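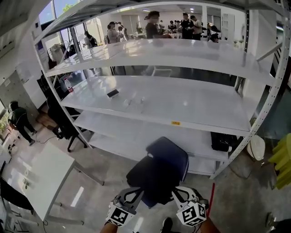
Setting up the stockroom at the new Irnau unit this month. Starting with the shelving and working out from there.

White metal, slotted uprights, so the boards can move up or down later. Secondhand from a shop closing in Bistirbridge. Paid 200 for the lot, found on Listeo.

Mailers go on the middle shelf, tape and labels under that. Bottom shelf is for returns. Heavy boxes stay off the top one.

Still to buy: 11 shelf clips and a box of 500 small mailers. Petersen has the clips but only sells them by the bag.

Glossy boards show every fingerprint. Damp cloth, then a dry one. Spray cleaner left streaks.

The mesh office chair is staying. It rolls fine on the concrete and I can do the lower shelves sitting down.

Someone asked about labels. Small yellow ones on the front edge. Will post again when the stock is in.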